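Two-arm planner and anything that bends
Stanix users' board > Planning and control

tanoli_n
Posted 09/03/2019
I've moved our two-arm cell from the old sampling planner to Vormont. With rigid parts it's fine. With cord or wire held between the grippers, the planner treats both hands as locked to one solid object and rejects most goals as unreachable. It gave up on 123 goals overnight. I raised the limit to 2,000 samples and it only failed more slowly. Wrist view and fixed view from the same cell:

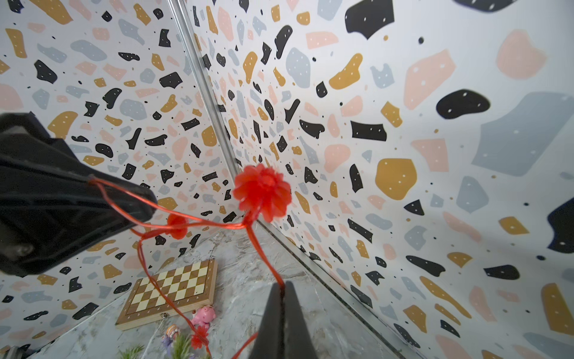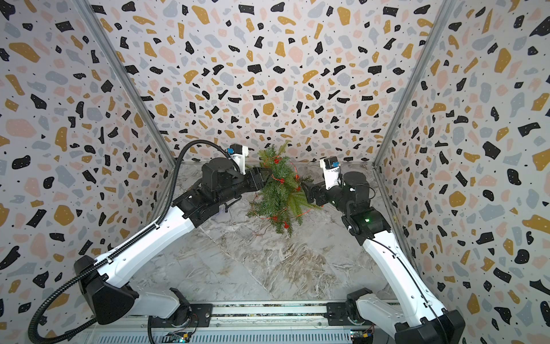
Aniela Jasińska reckons the closed-chain constraint should go completely for jobs like these, with a plain limit on the distance between the hands put in its place. She did that in November and hasn't gone back.

okeck_fan
I don't agree with dropping it. A distance limit says nothing about twist, and wire remembers a twist. Keep the constraint and loosen the rotation tolerance to 8 degrees.

tanoli_n
Tried 4 and it still rejected nearly everything. Will try 8. Which frame are you setting it in?

okeck_fan
Left tool frame. If you set it in the base frame it gets ignored without a warning.

Aniela Jasińska
Twist is a job for the controller. I'd still take the constraint out of the planner.

tanoli_n
Mine was in the base frame. Running it again now.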